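Chamado 189 – Classificação geral incorreta na página da prova

Aberto por: Ilaria Benedetti, secretaria de cronometragem
Data: 24 de janeiro de 2023
Prioridade: alta

Após a publicação dos resultados da 2.ª etapa do circuito Riltari, a classificação geral passou a apresentar os corredores da equipa Donati sem as bonificações de chegada. O módulo Fleteo recebeu os tempos corretos, conforme consta do registo de importação. 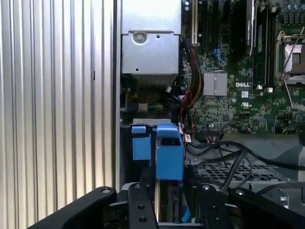
Verificou-se ainda que mais de 600 linhas do ficheiro de chegada foram processadas duas vezes – a segunda já sem a coluna de bonificações. O regulamento em vigor, revisto em outubro, não altera este cálculo.

Ações realizadas: suspensão da sincronização com o Ziltik; reposição do ficheiro original; novo cálculo da geral.

Resultado: nove posições corrigidas e comunicado remetido às equipas.

Estado: pendente de validação pelo colégio de comissários.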